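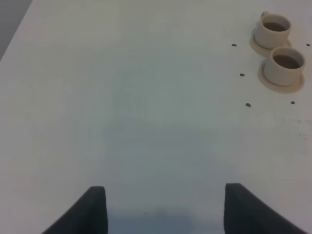
Pág. 53

Capítulo 4
Ofrecer, rehusar, insistir: la cortesía como negociación

Quien haya visitado a una tía abuela sabe que la primera negativa no cuenta. Se ofrece un té, se dice que no, que por favor, que no se moleste; se vuelve a ofrecer, se vuelve a decir que no con menos aplomo, y a la tercera se acepta con cara de haber sido vencido. Ninguna de las frases intercambiadas es del todo verdadera y a ninguno de los participantes le parece que le hayan mentido. La gramática, que tanto nos ha ocupado en los capítulos anteriores, tiene poco que decir sobre este prodigio. La pragmática tiene bastante más, y lo dice con una terminología que procuraremos administrar en dosis pequeñas.

Llamaremos secuencia de ofrecimiento a todo intercambio en el que un hablante pone algo a disposición de otro y este debe responder. En español peninsular la secuencia suele constar de varios turnos. El estudiante extranjero que acepta a la primera queda como un hambriento; el que rehúsa en serio, como un desairado. Los manuales de conversación resuelven el problema con un «sí, gracias» impreso en negrita, y allá cada cual.

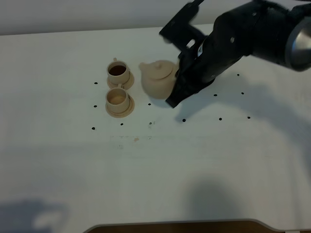
Una lectora de la edición anterior nos escribió que en su casa se ofrece una sola vez y el que no contesta se queda sin merendar, y que lo de la tercera insistencia le parecía folclore de profesores. Puede ser. Le respondimos que su familia también sigue una regla, bastante más severa que la nuestra, y que saltársela tiene un castigo inmediato. Las reglas de cortesía varían mucho de una casa a otra; lo que varía poco es la indignación cuando alguien las incumple.

Para salir de la anécdota utilizaremos el corpus Groltley, reunido en las localidades de Stenow y Yook a lo largo de un mes de julio especialmente caluroso, circunstancia que quizá explique la abundancia de refrescos. Contiene casi 80 secuencias de ofrecimiento transcritas. En 23 de ellas el invitado acepta de entrada; en 28, después de una sola negativa. Del resto -- las largas, las que de verdad interesan -- nos ocuparemos en el apartado 4.3, con la paciencia que merecen.

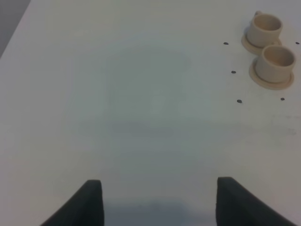 Última modificación de esta página: miércoles, 27 de noviembre de 2019

4.1. La negativa ritual

Una negativa es ritual cuando ambos interlocutores entienden que no cierra el asunto. Se reconoce por varios indicios: va acompañada de una excusa débil («acabo de comer»), apela a la molestia ajena («no te levantes») o queda suspendida en una entonación que invita a seguir. La negativa efectiva, en cambio, suele traer una razón de peso, preferiblemente médica. Contra el colesterol no hay insistencia que valga -- aunque en el corpus consta algún intento admirable.
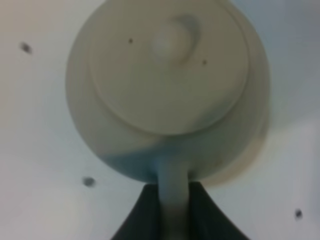
El problema, claro está, es que los indicios fallan. Un «no, de verdad» puede ser sincero o formar parte del trámite, y el adverbio no ayuda: cuanto más se invoca la verdad, menos información aporta. Los informantes de Yook lo emplean casi como una coma. Los de Stenow lo reservan para el último turno, de modo que una merienda entre vecinos de ambos pueblos puede terminar con alguien comiendo una segunda ración que no quería.

Antes de pasar al apartado siguiente, conviene leer la transcripción Drollo, al final del capítulo, y señalar en ella el turno en que la invitada deja de rehusar por educación y empieza a rehusar en serio.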